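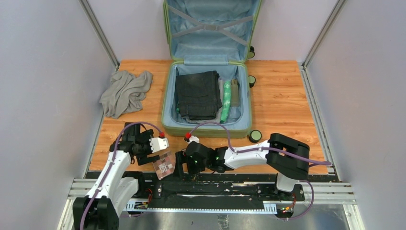
Stasska Travel Services, Guest Property Desk
Case record: Baggage delivery not matched to booking, Urport transfer
Status: Closed
Opened by: Fatima Usman
Assigned to: Nighat Farooqui
Priority: Normal

Summary

A guest traveling on the Brotstead to Urport coach transfer reported that the delivery page for checked baggage returned the message "No item found for this booking." The guest, Iason Fragkou, had paid for door delivery at the time of reservation and held a printed claim slip. The bag had been accepted at the Brotstead counter.

Initial report

The guest stated that he entered the claim number on the delivery page three times, once on a phone and twice on a laptop, and received the same message each time. He was then offered a button marked "Report as lost." He did not press it. Guests are reminded that pressing this button opens a separate loss file, which places a hold on delivery until the file is reviewed.

The guest was asked to supply the claim number, the name on the booking, and a short list of contents. His list gave jeans, one drinking bottle, and a rolled pouch, among other items. The list was attached to the case and was not needed further.

Log

Entry 1, F. Usman. Claim number checked against the booking system. Booking is valid and shows delivery as paid. The baggage field on the booking is blank. No error is shown on the staff side.

Entry 2, F. Usman. Claim number checked against the Anozie tracking system. A bag is registered under that number, status "Accepted, Brotstead." The two systems therefore hold correct records that are not joined to each other. Passed to second line.

Entry 3, N. Farooqui. Compared the two records field by field. The family name in the booking system is spelled as the guest entered it. In Anozie, the name carries a trailing space, which was typed at the counter. The matching job treats these as different names and drops the record without a warning.

Entry 4, N. Farooqui. Removed the trailing space by hand and requested a new match. The request was refused with code 166, "Record locked by origin." Only the counter that accepted a bag may edit its record during the first 10 hours.

Entry 5, N. Farooqui. Called the Brotstead counter and spoke with Trevor Poirier, shift supervisor. Mr. Poirier released the lock. The edit was repeated and saved.
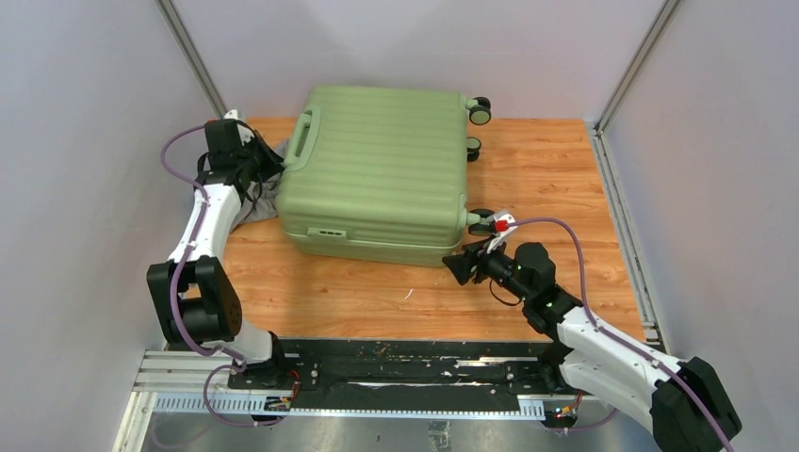

Entry 6, N. Farooqui. Match requested a second time. The job ran and returned no error, but the delivery page still showed the old message. The page keeps a stored copy of each lookup. Cleared the stored copy for this claim number only.

Entry 7, N. Farooqui. Delivery page now shows the bag and the correct address. Guest was informed by telephone and confirmed that he could see the delivery window on his own device.

Entry 8, F. Usman. Courier has reported the delivery as completed and signed for. Guest has no further questions. The delivery fee was not refunded, as the service was provided within the stated period.

Cause

A trailing space in the family name field at the point of acceptance. The counter form does not remove extra spaces before saving. A search of the August records found 70 other bags with the same fault. All had been corrected at the destination desk, and no case had been opened for them.

Corrective action

1. Counter staff at Brotstead have been told to tab out of the name field and not to use the space bar.
2. A change request has been sent to the Anozie support team, asking that spaces at the start and end of a name be removed on save. Owner: Şükran Kırmızıgül.
3. The matching job will write a warning to the desk queue whenever a record is dropped. The queue holds 200 entries at most, and the oldest must be cleared by hand.
4. The wording "Report as lost" remains under review. The desk has proposed "Contact the baggage desk" in its place.

Note for desk staff

If a guest receives the message described above, check both systems before advising the guest to file a loss report. Do not edit a locked record through the administrator account. Contact the counter of origin and record the name of the person who released the lock.

Reviewed and closed by Ş. Kırmızıgül, Sep 7, 2026. Item 2 is being followed under its own case.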